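Clokeck Hand-Held Gripper Pair - Small Accessory Packing Method

Last updated: November 2021

Overview

The Clokeck pair is a two-unit, hand-held parallel gripper set for recording manipulation demonstrations without a robot arm. An operator carries one unit in each hand and performs the task directly. The recorded fingertip trajectories and wrist-view video are then used to train a policy for a fixed bimanual station. This page covers the accessory packing method developed on the set by Viera Kopecký and Mitra Sharifi at Kanico, and summarizes the result. Mechanical drawings and the calibration procedure are in the Bedoya integration manual.

Task definition

The operator packs jewellery and other small personal items into an open cardboard box placed on a low table. Items are selected to be difficult for a parallel grasp: strung beads, fine chain, closed rings, elastic bands and framed mirrors. None of them presents two large flat faces in a predictable orientation, and the chain and bead items change shape as soon as they leave the surface.

Recording is done in furnished rooms. Earlier sets were made on a bare bench against a grey backdrop, and policies trained on them lost the box edge whenever a patterned cloth was introduced. Tablecloths, bedding and household items are now left as found. Operators are instructed to leave the background alone for the length of a session.

Method

Each demonstration is segmented by gripper aperture instead of by elapsed time. A segment opens when either unit closes past its contact threshold and ends when that unit re-opens over the box. Segments from the left and right units are allowed to overlap, and are stored with a shared clock so that a handover appears as one event on two tracks.

The policy receives both wrist views. In most segments one unit can be seen in the other unit's view, and this is retained. Masking the second unit was tested and dropped - it removed the only visual cue to relative hand position in rooms where tracking was poor.

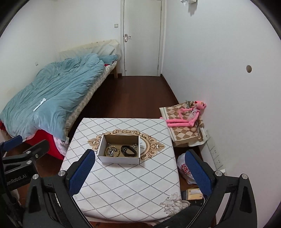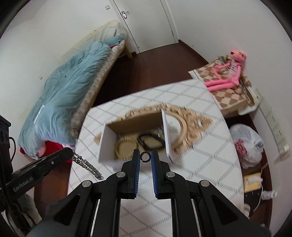

Packing task, wrist views: beaded bracelet, wristband and small charms in the box (first view); mirrors in the box and a small ring between the fingertips (second view).

Result

The reference set contains 1000 demonstrations. A further 200 were held out, all of them recorded in rooms absent from the training data. Two policies were trained on the same demonstrations, one segmented by fixed time windows and the other by aperture. The aperture-segmented policy placed more items inside the box on the held-out layouts, and the difference was largest for chain and for rings.

Bead strings showed little change between the two. Both policies tended to grasp a string near its centre, leaving the ends to catch on the box wall during the lift. Sharifi's analysis attributes this to the demonstrations themselves, in which operators favoured the same grasp. A revised operator protocol asks for an end grasp in half of all bead segments. Results under that protocol are not yet available.

Mirrors remain the weakest category. Reflections of the fingers are sometimes tracked as a third contact point, particularly when a mirror lies flat and the approach is vertical. The present workaround is to discard contact estimates that fall inside a detected mirror outline. It is conservative, and it rejects some valid grasps on narrow frames.

Known limits

- Items thinner than the pad texture can slip during a slow close. Use the fast close profile.
- An upright box flap can block one wrist view at release. Record with flaps both up and down.
- Printed tablecloths with a regular lattice may cause the tracker to jump by one pattern cell. Check the overlap residual before accepting a session.
- Long chain may still be in contact with the table when the gripper opens over the box. The segmenter records a completed placement in this case, and the label must be corrected by hand.

Supplied with the method package

- Segmentation software, Cludberg release 7
- Reference demonstrations and held-out set
- Trained weights for both policies
- Operator protocol, original and revised
- Label correction tool

The package requires a matched Clokeck pair. Single units can be used for one-handed segments, but the shared clock is disabled and handovers will not be detected. Replacement finger pads are ordered separately and should be fitted to both units at the same time, followed by a full aperture calibration.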